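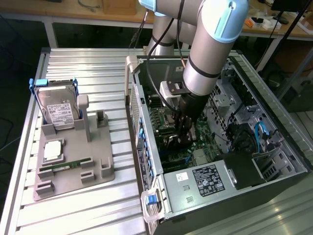

古いデスクトップを使い続けている

新しいパソコンを買わないのかと、たまに聞かれる。買う予定は今のところない。机の横に置いてあるのは中古で買った大きなデスクトップで、もう長いこと同じ箱のまま使っている。中の部品はところどころ替わったが、ケースと電源とマザーボードは買ったときのままだ。

以前、このブログに「電源ボタンの反応が悪い」とだけ書いたことがあった。その後どうしたのかという質問をもらったので、ついでに買ったときからのことをまとめて書いておく。役に立つ情報かどうかはわからない。同じような古い機械を抱えている人が、自分のところと比べるくらいの使い方はできると思う。

なお、電源ボタンはそのまま使っている。少し長めに押せば入る。

買ったときのこと

買ったのはLadowという中古店だった。駅から歩いて坂を上ったところにあり、一階が家電、二階がパソコンと事務機器という店である。企業のリース落ちらしい機械が棚に並んでいて、値札に型番と状態が手書きで書いてあった。状態の欄は「良」か「可」しかなく、私が買ったものは「可」だった。

当時はノートパソコンを使っていた。蝶番のあたりが割れて、画面を壁に立てかけないと倒れるようになり、買い替えを考えていたときである。持ち歩くことはほとんどなかった。それなら据え置きでよいと思い、同じ予算で何が買えるかを見に行った。

新品の小さなデスクトップと迷った。そちらは静かで、電気も食わず、保証も付いていた。中古のほうは大きくて重く、保証は店独自の短いものだけだった。決め手になったのは、側板を開けて中を見せてもらったことだ。メモリの差し込み口に空きがあり、ディスクを入れる場所にも余裕があった。手を入れる場所がある機械のほうが、自分には合っているように思えた。

店員は売り込みをまったくしない人で、こちらが質問したことだけに答えた。「冬は足元が暖かいです」と言われたのは覚えている。買ってみたら確かに暖かかった。夏も暖かい。

配送を頼まずに持って帰ったのは失敗だった。紐をかけてもらって電車に乗せたが、坂を下りきるころには指の関節が白くなっていた。家は集合住宅の703号室で、その日に限ってエレベーターが点検中だった。踊り場ごとに下ろして休みながら運び、部屋に着いてからしばらく玄関に座っていた。重い機械を買うときは配送を頼んだほうがいい。

置き場所と音

最初は机の下に置いた。足元に置くと邪魔にならないと思っていたが、椅子を引くたびに膝が当たるし、掃除機をかけるときに動かさなければならない。床に近い場所はほこりもよく吸う。半年ほどで前面の網目が灰色になった。

次に机の上に置いてみた。今度は音が気になった。動かしていてうるさいというほどでもないのだが、耳の高さにファンがあると、回転が上がったり下がったりするのがいちいちわかる。ページを開くだけで回転が上がる通販サイトがいくつかあり、それを知ってからはその店であまり買わなくなった。

結局、机の横に低い台を置いて、その上に載せている。台はもともと植木鉢を載せるために買ったもので、植物のほうは枯らしてしまった。高さがちょうどよく、背面の端子にも手が届く。壁から少し離しておくと、背面から出る熱がこもらない。

音については、机の天板に直接触れないようにしたのがいちばん効いた。天板に載せていたころは、ファンの振動が板に伝わって、置いてあるコップの水に細かい輪ができていた。台に移し、底の四隅にゴムの薄い板を敷いたら、低い唸りがほとんど聞こえなくなった。ゴムはホームセンターで700円だった。静音ファンを買おうか迷っていたところだったので、その分が浮いた。

夜に使うときは、部屋の隅の冷蔵庫の音のほうが大きい。これに気づいてから、パソコンの音を気にするのはやめた。
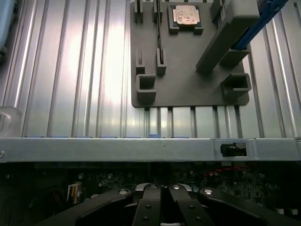 もう一つ、置き場所で考えたのは配線のことだ。背面に挿すものが多いと、台を動かしたときに何かが抜ける。抜けたことに気づかないまま、プリンターが壊れたと思い込んで一晩つぶしたことがある。今はケーブルの両端に紙のテープを巻いて、何につながっているかを書いている。字が薄くなってきたものから巻き直す。

テープは白より薄い黄色のほうがよかった。台の裏は暗いので、白だと影に紛れて灰色に見え、字が読みにくい。黄色は懐中電灯の光でもよく見える。どうでもいい話だが、これは数年やってようやく落ち着いた方法なので書いておく。

ほこりの掃除

掃除は春と秋にする。秋は10月、衣替えをする頃にまとめてやってしまう。春は特に決めていない。花粉の時期が終わって窓を開けるようになり、その気になったらやる。

手順というほどのものはない。電源を切って、コンセントを抜き、しばらく置く。台から下ろしてベランダの近くまで運び、新聞紙を敷いて横に寝かせる。側板を外して、大きなほこりは柔らかい刷毛で払い、細かいところは手で押すタイプの送風器で吹く。缶入りのエアダスターも使っていたが、一気に吹くと缶が冷たくなって勢いが落ちるし、空になった缶を捨てるのが面倒で、手で押すほうに変えた。

ファンは指で押さえてから吹くようにしている。風で勢いよく回すと軸によくないと本で読んだ。どの程度よくないのかは知らないが、押さえるのに手間はかからない。

最初の掃除のとき、掃除機を直接突っ込んで吸ったことがある。これはやめたほうがいい。何も壊れはしなかったが、細いケーブルが吸い込まれそうになって肝を冷やした。静電気のこともある。今は掃除機を使うとしても、舞い上がったほこりを離れたところで吸わせるだけにしている。

ほこりの量は住んでいる部屋の様子をそのまま写す。布団を部屋で干した年は、秋に開けると白い綿のようなものが溜まっていた。窓を開けて過ごすことが多かった年は、黒くてざらざらした砂のようなほこりが多い。前の道路で工事をしていた時期は後者がひどかった。

掃除が終わって側板を閉めたあと、電源が入るまでの間はいつも少し緊張する。一度だけ、画面に何も映らないことがあった。メモリを抜き差ししたら直った。掃除のときに刷毛の柄で押してしまったのだと思う。それからは閉める前に、メモリが両端まできちんと入っているかを指で押して確かめている。

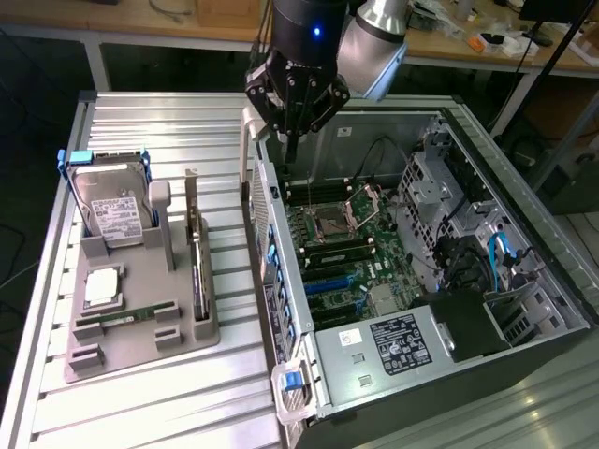 メモリを足した話

中を触ったのは、掃除を別にすればメモリを足したのが最初だった。買ってしばらくは元のままで使っていたが、ブラウザでページをいくつも開いたまま写真を整理していると、急に動きが悪くなる。調べてみるとメモリが足りていないだけだった。

古い規格のメモリは、新品を探すとかえって高いことがある。ところが中古ならかなり安い。同じLadowの二階に、透明な袋に入ったメモリが箱にまとめて立ててあり、規格ごとに仕切ってあった。そこから同じ容量のものを2枚買った。

ここで一度失敗している。形が同じだから使えるだろうと思って買ったものが、サーバー向けの種類で、うちの機械では認識しなかった。差し込めるのに動かないというのは紛らわしい。店に持っていったら交換してくれたが、袋に書いてある英字をちゃんと読めば防げた。買う前に、今挿さっているものを抜いて、ラベルの文字を紙に写していくのが確実だと思う。型番をそのまま店で見せれば話も早い。

差し込むときは、思っているより力が要る。溝の位置を合わせて、両端を親指でまっすぐ押す。途中で怖くなって力を抜くと、半分だけ入った状態になる。最初にやったときは、パチンという音がしたので壊したと思った。留め具が閉じた音だった。

足したあとは、目に見えて楽になった。写真を開くのが速くなったというよりも、途中で待たされることがなくなった。待つ時間がなくなると、待っている間に台所に行ってお茶を淹れる習慣もなくなり、冬はかえって喉が渇く。

起動ディスクの入れ替え

次に替えたのがディスクだった。回転するタイプのハードディスクから、SSDにした。これが一番差が大きかった。起動ボタンを押して顔を洗いに行き、戻ってくるとまだ準備中という生活が終わった。

中身を移すのには、Cullonexという複製用のソフトを使った。説明の日本語が少しおかしく、「あなたの古い円盤を忘れる」と書かれたボタンがあって、押すのに勇気が要った。実際には、複製元の一覧から外すだけの機能だった。複製そのものは問題なく終わった。寝る前に始めて、朝起きたら終わっていた。

注意したのは、複製が終わっても元のディスクをすぐに消さないことだ。外したハードディスクは日付と中身を書いた紙を貼って、菓子の缶に入れてしばらく取っておいた。結局一度も使わなかったのだが、何か忘れているかもしれないと思う期間が過ぎるまでは、あるだけで安心する。

外したディスクを別の用途に使うかどうかは迷うところだ。動くことは動く。しかし、長く使ったディスクに大事なものを入れる気にはならない。今は、なくなってもまた手に入るもの、たとえば機械の説明書のPDFや、ラジオの録音などを入れている。

ついでに、ケーブルの取り回しも変えた。前に使っていた人がどう配線していたのかわからないが、妙に遠回りしている線があり、側板を閉めるときに挟みそうになっていた。結束帯で留め直すだけでだいぶすっきりした。結束帯は切るときに下の線まで切りそうになるので、面ファスナーの帯にしたほうがいい。何度でもやり直せる。

古い円盤を読む

この機械を手放せない理由の一つに、光学ドライブがある。今のパソコンには付いていないことが多いし、外付けを買えば済むのもわかっている。それでも、内蔵のドライブに慣れてしまうと、机の上に線が一本増えるのが嫌だ。

実家の押し入れから、昔焼いたCDとDVDが出てきた。家族の写真、学生時代のレポート、ラジオを録音したもの、何が入っているのか書いていないものが混ざって、全部で77枚あった。これをひと冬かけて読み込んだ。

保存状態はばらばらだった。ケースに入れて立ててあったものはほとんど読めた。筒状の入れ物に重ねてあったものは、上のほうの何枚かが傷だらけだった。不織布の袋に入れたものは、袋の跡が表面にうっすらついているものがあった。それが原因かはわからないが、読み込みに時間がかかった。

読めないものも出た。途中まで読んで止まる、そもそも認識しない、読めたのに開くと写真の下半分が灰色になっている。止まるものは、柔らかい布で中心から外に向かって拭くと読めることがあった。円を描くように拭くのはよくないらしい。何度やっても駄目なものは諦めて、別の袋に分けた。捨ててはいない。

ラベルに書いた字は、油性ペンのものはきれいに残っていた。問題は、書いてある内容のほうである。「いろいろ」「その2」「最新」などと書いてあり、どれも役に立たない。「最新」が三枚あって、どれが最新なのかは開けて日付を見るまでわからなかった。

中身で一番多かったのは、花火の写真だった。ほとんどぶれている。何年分もあって、毎年同じ場所から同じようにぶれた写真を撮っていた。残すかどうかかなり迷って、年ごとに何枚かだけ残した。消したあとで、全部残しても容量としては大したことがなかったと気づいた。

レポートのほうは、使っていたワープロソフトがもうないので開けなかった。Gratonbergという変換用のソフトで本文だけは取り出せたが、表と図は全部消えて、段落の途中に記号が混ざる。読み返すほどのものではなかったのでそのままにしてある。文字だけのテキストファイルで保存していた日記は、何もせずに開けた。保存するなら単純な形式がいいというのは、昔から言われていることだが、その通りだった。

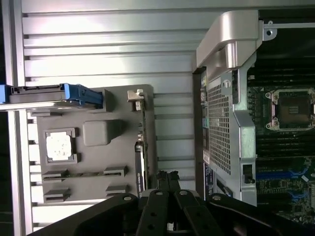
電気代のこと

古い機械は電気を食うと言われる。たぶんその通りだと思う。測る道具を借りて一度調べたことがあり、新しい小型機の公表値と比べると確かに多かった。ただ、私の使い方では、画面の前にいるのは夜の数時間と休みの日くらいで、差額を計算してみても、新しい機械の値段に届くまでにはずいぶん長くかかる。

つけっぱなしにする人なら話は違う。昼も夜も動かしておく用途なら、新しいものに替えたほうがいいと思う。うちでも一時期、家の中のファイル置き場として動かし続けていたことがあったが、夏に部屋が暑くなってやめた。帰宅すると、閉め切った部屋の中で台のまわりだけがさらに暑い。

今は使わないときは電源を切っている。スリープも使わない。席を立つときに切り、戻ったらまた入れる。SSDにしてからは、それが苦にならなくなった。切り忘れたときのために、コンセントの手前にスイッチ付きのタップを挟んである。ただし動いている最中にこのスイッチを切ってしまうと困るので、足が当たらない側に向けてある。一度やった。

夏は、午後の一番暑い時間には重い作業をしないことにしている。写真の一括変換のようなものは夜に回す。機械のためでもあるし、部屋がこれ以上暑くなるのが嫌だというのもある。

替えなかったもの

替えようとして、結局替えなかったものもある。

まずCPU。同じ差し込み口に合う上位の品が中古で安く出ていて、しばらく眺めていた。しかし、何に不満があるのかと考えると、特に思いつかない。やるならクーラーを外して、古いグリスを拭き取り、塗り直して、きちんと締めるところまでしなければならない。差し込み口の細かいところを傷めたら、そこで機械ごと終わる。得るものと釣り合わないと思ってやめた。グリスの塗り直しだけは、いずれやるかもしれない。

グラフィックボードも足していない。ゲームをしないので、画面が映れば足りる。動画も普通に見られる。一度、知り合いから余っている板をもらえるという話があったが、電源に必要な線が出ていなかった。変換ケーブルで何とかする方法もあるらしい。電源まわりで無理をするのは気が進まず、断った。

電源は、古さから言えば替えてもおかしくない。いまのところ異音もしないし、急に落ちることもない。ただ、この種の大きなメーカー製の機械は、電源の形や線の並びが独自のことがある。普通に売っているものが付くとは限らず、中古の同じ型番を探すことになる。見つけたら予備に買っておこうと思いながら、まだ買っていない。

ケースも替えていない。側板の下のほうに前の持ち主が貼った管理用のシールの跡があって、糊が残っている。シール剥がしで取れるはずだが、そこだけきれいになるのも変かと思い、手を付けていない。

バックアップのやり方

古い機械を使うなら、壊れる前提で中身を外に出しておく必要がある。うちでは、外付けのディスクを用意して、交互に写している。片方は引き出し、もう片方は本棚の上の段に置いてある。同じ部屋なので火事になれば両方駄目だが、ディスクが一つ壊れたときの備えにはなる。

写すのは月の終わりごろで、決まった日はない。給料の明細を整理するときに一緒にやる。別々にしていたころは必ずどちらかを忘れた。明細のほうは忘れるわけにいかないので、そちらにくっつけておくと続く。

差分だけを写す設定にしているが、たまに全部を写し直す。設定を信じて何年も放っておき、いざ開いたら肝心のフォルダーが対象から外れていた、という経験をしたからだ。幸い元のほうが無事だったので、なくしたものはない。フォルダーの名前を変えたときに外れたらしい。

写したあとは、適当に何枚か写真を開いてみる。いつも同じフォルダーを開いてしまうので、確認になっているかは怪しい。先月は、意識して普段見ないところを開いてみたら、引っ越し前の部屋の間取り図が出てきた。冷蔵庫の置き場所をずいぶん細かく検討していた。

どうしてもなくしたくないものは、紙にもしてある。写真なら店で印刷し、文章なら普通にプリンターで出す。量は少ない。封筒に入れて、実家に置かせてもらっている。

いつまで使うか

決めていない。OSの対応が終わるときが一つの区切りになると言われるし、私もそう思っていたのだが、そのときは別のOSを入れて使えるようにした。最初の数週間は、印刷と日本語入力の設定で時間を取られた。慣れてしまえば、やっていることは前と同じである。メールを読み、文章を書き、写真を整理し、たまに動画を見る。

仕事で使うなら別の考え方をしたほうがいい。動かなくなった日に困るのが自分だけでは済まない場合、古い機械を使い続けるのは勧めない。私は壊れたら数日は電話だけで過ごせばよいので、これでやっている。

手放すとしたら、Ladowの買い取りに持っていくか、自治体の案内に従って回収に出すことになる。ディスクは抜いて手元に残すつもりだ。買い取りの値段は期待していない。持っていくときは、今度は車を借りる。

しばらくの予定としては、次の掃除のときに前面の網を外して水洗いすることと、ケーブルの黄色いテープを買い足すことがある。網は爪で留まっているだけなので外せるはずなのだが、右下の爪が固く、前回は折れそうでやめた。先に温かい部屋にしばらく置いておいてから試してみる。

読めなかった円盤の袋も、まだ机の引き出しに入っている。別のドライブなら読めることがあるそうなので、実家の古いノートパソコンで試すつもりでいる。電源アダプターが見つかればの話で、こちらは押し入れの奥を探すところからになる。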